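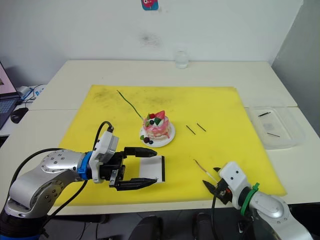 Table Presentation Project: Final Report
12/31/25
By the Udska student group
Shares 118 | Comments 4

The project began in April and examined how the colour of a table mat affects the look of a small dessert setting. Miniature cakes with pink icing and berries were set out on round white plates, first on bare tables and then on yellow mats. The Vurnau and Mertens classes answered a short survey, and 285 forms were returned.

Most students favoured the yellow mat — several wrote that the fruit was easier to notice against it. Stained mats were marked down. The Ilden group asked that washing be added to the setup list, and this has been done. Forms are stored with the class records until April.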